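3.2 Demonstration procedure

Demonstrations were collected at the Pletton site by remote control. The operator moved the arm with a hand-held controller and closed the fingers with a trigger. Small hardware parts were placed upright or flat on a white table, and their positions were changed between trials. Views from the wrist and from a fixed camera were recorded together.

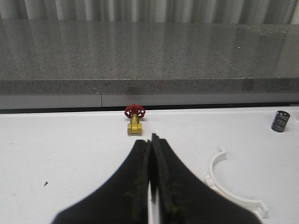 Figure 3. Wrist view of the workspace, with a gate valve beyond the fingertips and a pipe clamp at right.

Each operator completed 9 practice trials before recording began. Curved parts call for a different approach from upright ones, as the fingers must be turned to suit the arc before they close. Trials were labeled by part, and failed grasps were kept in the set. 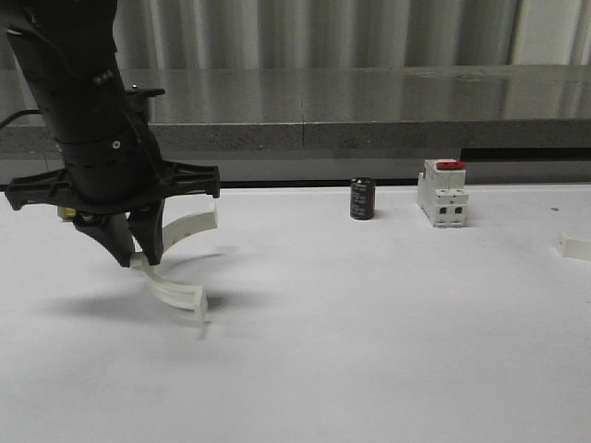
Ximena Sepúlveda, commenting on a draft of this section, argued that failed grasps should be weighted lower in training, given that operators tend to rush a second attempt. We adopted this weighting for the Tokier policy and report both versions in Section 4.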